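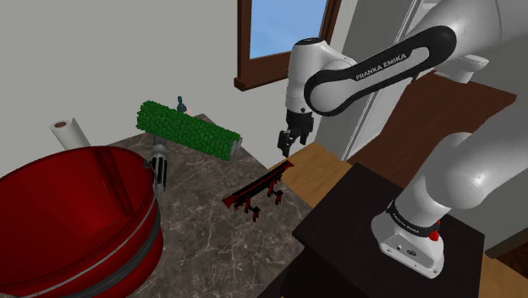 November, Friday
Ravindran Amin, sim cell notebook, Utdale

Back on the kitchen cell today. The job was the gripper settings on the Franka model and the pedestal mount, which I last touched before the Dewulf scene files came in. Malathi Pillai had left a note that the arm drifted down slightly at the start of every run. I loaded her version and saw the same thing.

The drift came from the mount. The base was placed a hair above the pedestal top and then dropped onto it when physics started. I fixed the base link to the pedestal, deleted the old offset and restarted. No drop in the first ten seconds, which is as long as I watched. I saved that as the new default and kept the old one under Malathi's name in case she wants to compare.

Next, the gripper. Finger friction was still at the value from the Atetti block tests, and those blocks are plain cubes. Nothing on the marble counter is a cube. The red tool with the prongs is the worst of them, narrow along the top with a lot of small collision shapes hanging under it. I raised finger friction one step and lowered the closing speed. Didn't touch maximum force – changing that and friction together is how we lost a day last time.

Then went through the overnight log from Malathi's batch. 2,000 runs queued, 344 flagged by the checker, 1,656 clean. I opened 53 of the flagged ones by hand. Most are the same fault: a finger tip goes into the collision shape of the object, the solver pushes back hard, and the wrist joint jumps. 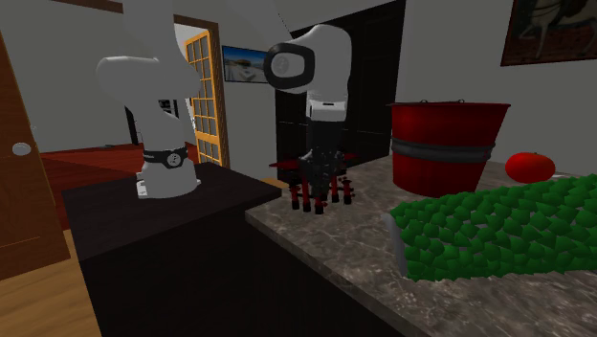

The contact margin is the likely culprit. It was set for a coarser time step and never changed when we halved the step. I brought it down to match and reran a few of the flagged seeds. The wrist jump is gone in those, but a few seeds prove very little, so the full batch goes again tonight with the same seed list.

Other things done while in there:

Joint limits checked against the sheet. All fine.
Home pose moved up a little so the hand clears the counter edge on the way in.
Green object's mesh is far too heavy. Swapped its collision shape for a simpler one, left the visual alone. Load time is down to about half.

Still open: Drullska's exporter writes the gripper width in millimeters and our loader wants meters. I patched it in the loader again. It needs fixing at their end, and Malathi has the contact. Until then don't update the exporter on the cell machine.

Batch started 5:40. Log goes to the usual folder. Malathi, if you're in first, look at the flagged count before you change anything, and write it in on the next page.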